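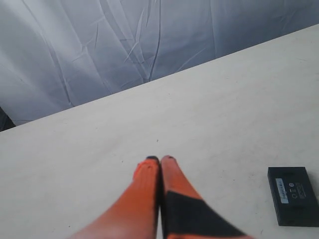
Gripper fingers closed, with a small device at the side of the table.

Vosley Workshop Tips: Bench Rules for Gripper Arms

Users must keep both hands off the table while the arm is powered. Close the fingers before leaving the controls. Wipe the fingertip pads with a dry cloth after each session, and report any loose covering to the bench supervisor.
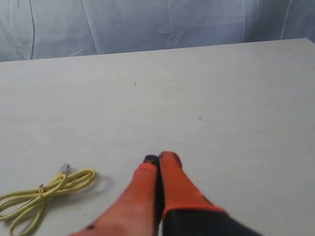

Yellow network cable, bundled and tied.

Spare cables are to be tied before they are set down. Grip pads are replaced every 1,000 cycles and inspected each April.

Revised 7 December 2018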